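Ata da reunião da equipe de mobiliário — sala de apoio, Udthorpe

Data: 11 de outubro de 2024
Condução e ata: Rosimeire Figueiredo

1. Mesas. A Statomby confirmou a entrega de 6 mesas no mesmo tom bege-acinzentado. O prazo é de umas 72 horas após o pedido. Pedido aprovado.

2. Tampos. Discutiu-se a limpeza. Fica proibido o uso de esponja abrasiva e de fita adesiva direto na superfície. Rosimeire vai pedir à Cieślak a ficha do produto de limpeza.

3. Armário. As 4 prateleiras do fundo passam a receber ferragens e peças miúdas, em caixas com etiqueta. Nada de peça solta em cima das mesas no fim do turno.

4. Cadeiras. O orçamento da Nuvov não chegou. Assunto adiado para novembro.

Anexo ao item 2:

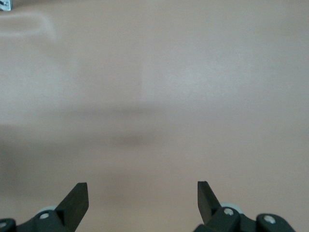
Tampo bege-acinzentado, superfície lisa.

5. Outros. Foi pedido um tapete para a entrada — Rosimeire verifica as medidas.

Reunião encerrada após 40 minutos.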